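2022年5月
文/本站记者 纳赛尔(Jad Nassar)

诺伯特·西科拉(Norbert Sýkora)负责普鲁萨赫(Prusach)山区徒步线路的饮用水安排。这条线路由户外运营商布拉马诺(Bramano)经营,全程60公里,分段设有简易营地,沿线没有自来水。采访在他的办公室进行,桌上摊着两张标注过的水源图,他一边回答一边在上面修改取水点的编号。

谈到线路上的水源,西科拉把它们分为泉水、溪流和积水三类。“泉水的浊度低,但流量不稳定,8月份有几处会断流。溪流全年有水,问题在上游。普鲁萨赫的上游是放牧区,牲畜直接下到河里饮水,所以溪水一律按受粪便污染处理,不看外观。”积水只作为备用,领队须先通过电台报告,得到确认后才能取用。

他说,徒步者最常见的误判是把清澈等同于安全。“浊度反映悬浮颗粒,和病原体数量没有固定的对应关系。贾第虫的包囊肉眼看不到,隐孢子虫的卵囊更小。一条溪看得见底,照样可以让一队人腹泻。”

布拉马诺的处理流程分两步,先过滤,后消毒。过滤使用中空纤维滤芯,标称孔径0.1微米,能够截留细菌和原虫。病毒的尺寸小于这一孔径,因此过滤之后还要投加二氧化氯。西科拉对这一步的接触时间要求很严:“细菌和病毒,常温下按说明书等够时间就行。隐孢子虫要等得久得多,水温低的时候还要再延长。早晨的溪水只有几度,有人投完药片,走到下一个弯道就喝了,这种做法等于没有处理。”

记者问及煮沸是否更可靠。他的回答是,从灭活效果看,煮沸最为彻底,滚沸一分钟即可,海拔两千米以上延长到三分钟。限制来自燃料。“一个人一天的饮水和做饭用水全部靠气罐烧开,背负重量不划算。我们规定晚间营地煮沸,白天行进中用滤芯加药片。”

滤芯的冻损是另一个经常被忽略的问题。中空纤维使用过一次之后,内部残留的水无法完全排净,夜间结冰会把纤维壁撑裂,外观上看不出任何变化,流速有时反而变快。该公司的规定是,气温接近零度时滤芯装入密封袋,放进睡袋内过夜;确认受冻的滤芯直接报废,不再做任何测试。反冲洗则每天一次,用已经过滤的水进行,浑水期增加到每天两次。

线路的北段由长野胜彦(Katsuhiko Nagano)带队。他在电话中补充了取水操作上的几点:取水口选在流动的水面以下,不要搅动底泥;脏水袋和净水袋用不同颜色的绳扣区分,不得混用;瓶口螺纹处残留的原水要用处理过的水冲掉。“药片投进去以后,把瓶盖拧松一点,倒过来,让药液流过螺纹,再拧紧。很多人的过滤和消毒都做对了,病是从瓶口喝进去的。”

每人的携水量按路段计算。北段两处水源之间最长的距离是18公里,其中有一段连续上坡,没有树荫。长野要求队员出发前把水袋和水瓶全部装满,合计不少于3升,中途不设补给。他不赞成用口渴程度决定喝水的节奏,队伍每行进一小段就统一停下来饮水,每次量不大。天气炎热时在晚餐中增加盐分,电解质粉只在出汗量明显偏大的日子发放。

水质检测方面,布拉马诺每季开线之前从沿线的15个取水点采样,由小堀日向(Hinata Kobori)负责。样品用无菌瓶采集,避光冷藏,当天送到山下的纳塞克(Naseck)实验室,检测总大肠菌群和大肠埃希氏菌。小堀介绍,采样时瓶口朝向来水方向,手不接触瓶盖内侧,瓶内留出一定空间,便于实验室摇匀。送样时限是最难保证的一环,最远的取水点需要提前一天扎营,天亮采样后立即下山。

“单次结果只说明那一天的情况。”小堀说,“一场大雨之后,坡面上的东西全部冲进沟里,数值可以差两个数量级。所以检测结果用来给取水点排序,决定哪些点优先使用,不用来取消现场处理。哪怕某个点连续几年没有检出,队员在那里取水,照样要过滤和消毒。”

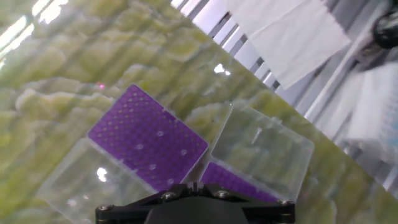
检测不合格的取水点,是否会在地图上删除?

西科拉说,这些点会保留在地图上,改用红色编号,并注明仅供紧急情况使用。“删掉以后,迷路或者缺水的人就不知道那里有水。经过处理的污染水可以喝,脱水没有替代办法。红色编号的点要求煮沸,没有燃料时按隐孢子虫的接触时间投药。”

对于化学污染,现有的流程能力有限。滤芯和药片都不能去除重金属和农药。线路南端靠近尼亚姆韦亚(Nyamweya)的一处旧矿口,下方溪流的岩石上有橙色沉积物,西科拉把该处整段列为禁止取水,路线图上以斜线标出。队伍在进入这一段之前的营地补满水,穿过之后再恢复正常取水。他提到曾考虑过活性炭滤芯,但吸附容量在野外难以判断,饱和之后没有提示,因此没有列入标准装备。

对于自行前往的徒步者,他给出的装备清单很短:一支滤芯,一板未过期的二氧化氯药片,一只能够直接加热的金属杯,两只可以明确区分的水袋。药片拆开铝箔后应立即使用,半片保存的做法不可取。出现腹泻时先补液,记录最后几次取水的地点和处理方式,下山后交给医生。

下一次采样安排在8月,届时断流的泉点会重新标注,更新后的水源图张贴在起点登记处。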